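Pliltura control software group
Minutes of the July meeting, small meeting room, 2.15 pm

Chair: Ama Mahama. Present: planning, perception, tooling, and one person from accounts who had the wrong room and stayed for the first item.

Apologies: the simulation people, who sent a working simulation of their apologies.

1. Minutes of the last meeting
Accepted, after "the planner is finished" was changed to "the planner is running".

2. Planner (Driliseck)
The new build rejects any path that brings the fingers closer to the table than the set margin. It also rejects a fair number of paths that do not. Of 211 grasp attempts in the replay set, 166 gave a plan on the first call. The rest timed out, or produced a route that the chair described as scenic. Planning believes the collision padding is being added twice, once in the planner and once in the scene loader, each written by someone who did not trust the other. It was noted that they share a desk.

Agreed: padding to live in the planner only. The loader is to pass shapes through as it finds them.

3. Perception (Delline)
Soft packaging remains the sore point. Delline fits boxes to everything, and a crumpled packet gets a box that changes its mind from one update to the next. Upright, rigid things are handled well enough. Perception asked for a "don't know" label so that the planner can go round a doubtful shape without trying to pick it up. Tooling pointed out that there is already one, called "misc_2", and that no other part of the code reads it.

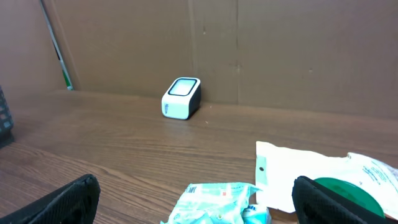

Can the planner use the wrist view on its own when the overhead view drops out?

For short moves, with the speed limit lowered and the last good overhead map kept for 5 seconds. After that the arm should stop and ask for a fresh map. The current build keeps the old map for ever, which planning called optimistic and the chair called something else.

There was a longish discussion of whether the timeout belongs in the settings file or the code. It will go in the settings file, where it will join the other timeout of the same name. One of them is to be renamed. Volunteers were sought and the discussion moved on.

4. Log viewer (Laryea)
Laryea now opens a full run without freezing, provided you don't scroll. Tooling will load the log in pieces and show gripper force on the same time line as the planner's calls — something perception has been asking for since before the viewer had a name.

Ticket 101 (clock on the force log an hour out) was reopened. It had been closed in winter, when the clocks agreed.

5. Actions
Planning: remove the second padding, rerun the replay set, and report both sets of results, including the worse one.
Perception: rename misc_2 to "unknown" and tell people.
Tooling: piecewise loading in Laryea; fix 101 using universal time.
Ama Mahama: decide which timeout keeps its name.

6. Any other business
A request to rewrite the planner in another language was received and noted, as it was last time.

Meeting closed at 3.40 pm. Next one same room, if accounts haven't booked it.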